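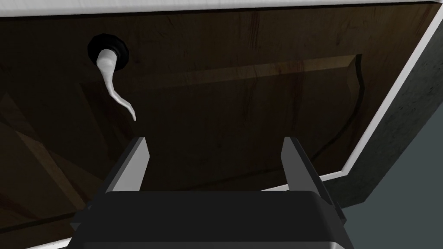 I have been trying to learn Spanish for eleven months now and have a streak of 200 days on Clillex to show for it. I can tell you that the elephant drinks milk. I can tell you that my uncle's lawyer is in the bathroom. What I couldn't do, when we finally got to Olmedo in August, was buy a stamp.

The woman in the shop was very patient. I asked for a stamp and she brought me a seal — a rubber one, for documents — and I was too embarrassed to say no, so I now own it. It cost more than the postcard, the stamp I never got and lunch.

When we came home I signed up for a proper class at the Amlow Centre, which meets in the evening at 7.15 and is taught by Aitana Bravo. Aitana doesn't believe in elephants. On the first night she made us ring a pretend dentist and complain. I was told my complaint was grammatically fine but that I sounded grateful.

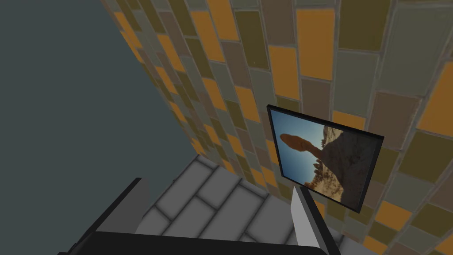 *Orange, olive and brown tiles. I still can't say "grout" in Spanish.*

My partner for the speaking exercises is Telmo Requena, who is from a Spanish family but grew up in Distthorpe and understands everything his grandmother says without being able to answer her. Between us we make one competent adult. He listens, I talk, and somebody else has to do the verbs.

The subjunctive arrived in week four. I had heard people mention it in low voices. As far as I can gather it's a whole second set of endings for things you want, doubt, fear or are being polite about, and since I'm English that covers all of my conversation. Telmo asked how often it really comes up. Aitana said, "I hope you find out," and then wrote the sentence on the board and underlined the verb.

Clillex, meanwhile, has noticed I've been seeing someone else. It sends me messages at breakfast. According to my profile I know 915 words, which sounded a lot until I tried listing them in bed and got stuck after fruit.
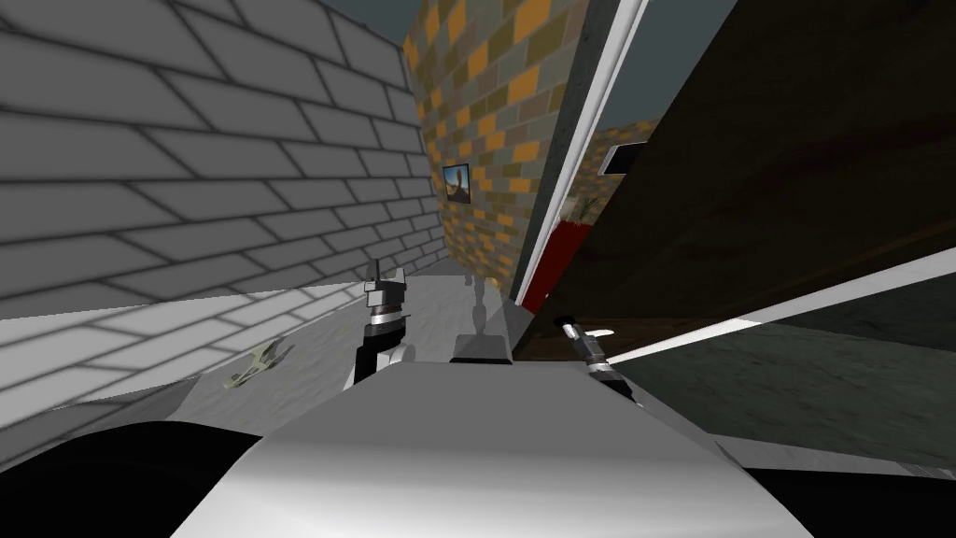 *White and grey bricks, with the colourful wall and its little picture at the far end.*

Homework for next time is to describe a member of your family in up to 40 words. I've done my uncle. He's still got the lawyer, and I've finally let him out of the bathroom.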